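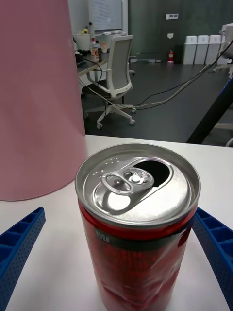

Kids' Corner > Feelings and Friends > Ages 8 to 11

How Friendships Start, Change and Sometimes Stop

A friendship is a link between two people who like each other and choose to spend time together. The word "choose" matters. You do not choose your cousins or your teacher. You do choose your friends, and they choose you.

This page explains how the link forms, what keeps it going, and what happens when it weakens.

How it starts

Most friendships start with being near someone. Two children who sit at the same table, ride the same bus or live on the same street see each other many times without planning to. Each meeting is short. After enough meetings, the other person's face becomes familiar, and people tend to feel more at ease with a familiar face.

Being near is not enough by itself. You may have sat next to someone for all of March and still know only their name. A second step is needed, in which one person tells the other something or asks them something. It can be very small. "Do you like this book?" is a question of the right size.

The third step is an answer. If the answer is friendly, the first person usually asks or tells a little more. Then the second person does the same. Taking turns in this way has a name: it is called reciprocity (say it "ress-i-PROSS-i-tee").

A case from Rudenstead

Markos Dimitriou moved to Rudenstead when he was nine. His new school has 500 students, and on his first day he knew none of them. He was placed at a table with Kinga Hajdu. For the first week they talked only about pencils and page numbers.

In the second week Kinga drew a dog on the cover of her notebook. Markos asked whose dog it was. The dog was called Ki, and it belonged to her grandmother. Markos said he used to have a dog named Wuneck. They talked about dogs until the bell rang, and the next day they talked about them again. By the end of the month they were walking to Barkside Park together after school on Fridays.

All three steps are in this story. They were near each other. One asked a question. The other answered and gave something back.

What keeps it going

A friendship needs contact. Contact can be a game, a walk, a call or a letter. Close friends may need less of it than new friends do, but very few friendships last with none at all.

It also needs trust. Trust means you expect the other person to act kindly and keep their word. It is built slowly. Each kept promise adds a little, and a broken one can take away a lot. If you told a secret that was not yours to tell, say so and apologize. The other person may need several days before they want to talk.

Friends do not have to agree on everything. Kinga likes swimming and Markos does not. She swims on Saturdays with two girls from her old school, and he does something else.

Different kinds of friend

Adults sometimes sort their friends by where they met them, such as work or college. Children can do this too. You might have a friend you see only at soccer, another who lives next door, and one you write to because they moved away. They are all real friends. You may tell one of them more than you tell the others.

A best friend is a friend you feel closest to. Some children have one, some have several, and some have none. Any of these is normal.

When it changes

People's interests change as they grow. Two children who built forts at age seven may want different things at age ten. They may see each other less often, a bit at a time, without any argument. This is called drifting apart. It can feel sad, and it does not mean that either person did something wrong.

A sudden end is different. It usually follows an argument or a hurtful act. Wait until you are both calm, then say what happened and how it felt. Start with "I felt" instead of "You always." If the other person keeps being unkind, you are allowed to stop. Talk to an adult you trust.

Words to know

Familiar: known to you from before.
Reciprocity: giving and getting in turns.
Trust: expecting someone to be kind and keep their word.
Drift apart: to become less close over time.

Last updated: 8 April 2026

We use cookies to remember your reading level and text size. Ask a parent or guardian before you change these settings.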